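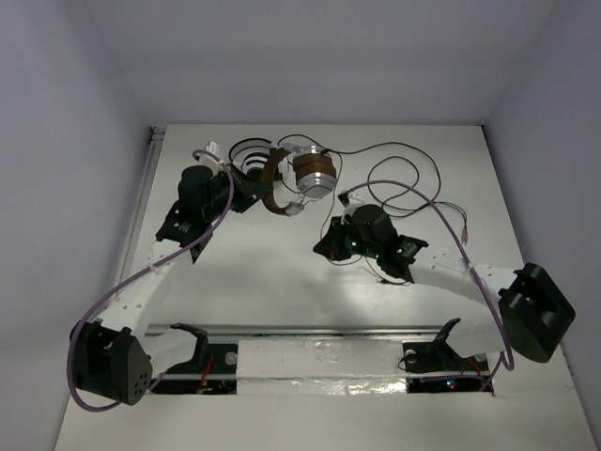
Skilville Robotics Club — minutes of the project meeting, March

The meeting opened at 16:30 with the state of the two-arm handling cell. Nizar Geagea reported that both arms now run from the same control script and that the shoulder offsets have been entered again after the last rebuild. The test part remains the cylindrical metal one, silver with brown bands, set down between the two grippers. Trinidad Lagos asked that the purple cables be looked at before the next long run, as each makes a wide loop and the slack has not been measured at full reach. Agreed. The thin black wires on the floor panel are to be moved clear of the right arm and clipped.

Recorded data. The log holds 1,247 attempts. Nizar is to remove duplicates and copy the remainder to the Loltico folder. File names must carry the script version; 7 entries from the first session do not.

Handover task. Left arm lifts, right arm receives. Pass mark for the Mahawong entry was set at 70 per cent over a full session. Trinidad proposed a slower closing speed on the receiving side — carried, to be reviewed after 2 sessions.

Software. The Floketti branch will not be merged until the emergency stop has been tested on both arms. Nizar to write the test sheet.

Any other business. Members are reminded to power down at the supply before changing a gripper.

Actions
N. Geagea: clean log, test sheet, file names.
T. Lagos: cable slack, wire clips, closing speed.

Meeting closed at 17:40.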